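Memory Slots: Check Before You Order

The Doltgate repair bench has been working through the desktops that came back from the Prustside office in December. Most need more memory, and the same two faults keep turning up on the job sheets: modules ordered for the wrong board, and modules pushed in against a closed latch. Concetta Rizzi has rewritten the bench sheet for memory work, and the main points follow.

Shut the machine down, switch off the supply at the back and pull the cord. Hold the power button in for 3 seconds. Wear the wrist strap and clip it to bare metal on the chassis. Lay the case on its side so that the board faces up, and move any cables that cross the slots without pulling on their connectors. If a cable has to come off, press the clip and lift by the plastic body, never by the wires.

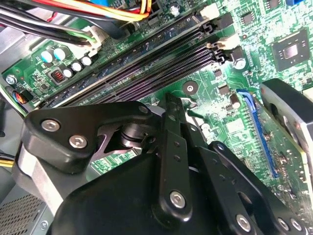

Desktop board with the memory out. The slots have white and black latches at one end.

Look along each groove under the bench lamp before fitting anything. Dust goes out with short bursts of air, can held upright. Do not run a screwdriver, swab or brush down the contacts. Slot order differs between boards, and latch color is not a safe guide to pairing on its own, so read the board manual first.

Open the latches fully. Line up the notch in the module with the key in the slot, then press down evenly at both ends until the latches close. A module that stands higher at one end is not seated. Take it out and start again.

Start the machine with the side panel off and check the installed total in setup before closing up. Record the board model and slot positions on the job sheet. Grasso test sticks go back in the Stondov cabinet, drawer 67.

Revised bench sheets are available from Friday, March 14, 2025. Discard earlier copies.

Doltgate Bench Newsletter | Contact the editor | Copyright Doltgate | Back to top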